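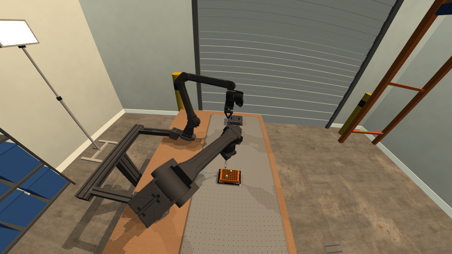
Re: [skilenbridge-courts] Furtună trial, second week and the new start time

Hi all,

On Aug 11, 2021, Svyatoslav Pavliuk wrote:

> Has anyone heard if the Furtună trial is still on for this week? The
> court website shows it in Courtroom 6 but the phone recording says
> it was continued. I took a day off in July for the first date and then
> sat in the hallway until lunch, so I'd like to be sure before I do that
> again. Also, what exactly is he charged with at this point? The paper
> said burglary and the docket says something longer.
>
> And are they letting people sit in the room, or is it still the
> video link only?
>
> Svyatoslav

Svyatoslav, it's on! I was there this morning and I've got my parking stub to prove it. The phone recording is old, I think it's left over from the July date, and I told the clerk at the window about it. She wrote it down on a sticky note, so we'll see.

On the charges: it started as burglary, two counts, and then the state added receiving stolen property when the second van turned up behind the Alus building. That's the longer thing you're seeing on the docket. The burglary counts are both about the Plulex warehouse, one for each night. He's pleaded not guilty to all of it. The paper has been using "burglary" for the whole case and I guess that's easier to fit in a headline.

The room is open again but with fewer seats. Every other row is taped off, and family gets the front. I got there at 8:15 and had my pick, but by the first break people were being sent down to the overflow room, where the video link runs on a TV with terrible sound (you can follow the lawyers, the witnesses not so much). Phones off and in your bag, they're strict about it this time. A man two seats down from me got walked out over a text message.

They've also moved the start to 8:45 because the judge has a sentencing on another case in the afternoons. So if you show up at 9:30 like last month you'll have missed a good chunk.

As for what's happened so far, jury selection took longer than planned. They called 100 people and still had trouble, mostly because so many families in Skilenbridge have somebody who has worked at Plulex. I know two of the people who were sent home for that exact reason. Opening statements were short, the state's under half an hour and the defense even less. Then came the warehouse manager, the officer who took the first report, and this morning the night supervisor, who was on the stand right up to lunch.

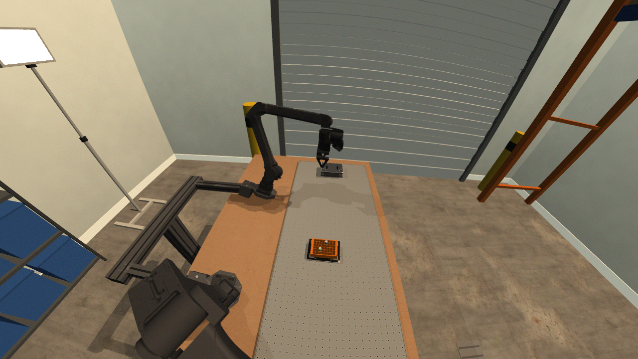

The night supervisor is the one to watch, in my opinion. She's the only person who puts Mr. Furtună inside the building, and the defense spent most of the morning on how far away she was and what she could have made out. She says she was standing at the near end of a workbench and he was down by the roll-up door. It's hard to picture when lawyers are saying "approximately" every ten seconds, but think of a long bench running straight back toward a big gray roll-up door, like the one up there, and you'll see why they're fighting over it. With a bench that long you'd know somebody was down there, sure. Would you know his face, at night, with half the lights off? I went back and forth on it the whole drive home. She didn't get rattled, I'll give her that, and she never claimed to be more sure than she was. The jury seemed to like her.

After her it's supposed to be the detective, and he'll be long. The state has marked 197 exhibits, and most of those come in through him — photos, the gate log, the receipts from the van. One of the jurors groaned out loud when the number was read (the judge let it go). The defense objected to the gate log before the jury came in, something about who printed it and when, and the judge said she'd rule before he testifies. If that log stays out I think the first burglary count gets a lot thinner, but I'm no lawyer and I've been wrong in every single trial I've sat through, so don't bet on me.

My guess for closing arguments is early next week. The clerk wouldn't say and I don't blame her.

Couple of practical things. The lot on Alus Street is permit only now and they are towing. The garage is fine and takes cards. The coffee cart in the lobby hasn't come back, so bring your own, but finish it outside because security won't let you through with a cup. And the air conditioning in 6 is set for penguins. I had a sweater and wished for a second one.

I'll be there again tomorrow and I can hold you a seat until they open the doors, but the deputies won't let me save one after that. I'm the one with the green notebook. If I hear anything about the gate log I'll send it to the list tonight, and if anybody else sat in on jury selection, please write in, I only caught the last part of it!

> Also, what exactly is he charged with at this point?

P.S. on this bit: the full charging papers are at the clerk's window if you want to read them yourself. Copies cost money but looking is free, and it took me maybe ten minutes to get the folder.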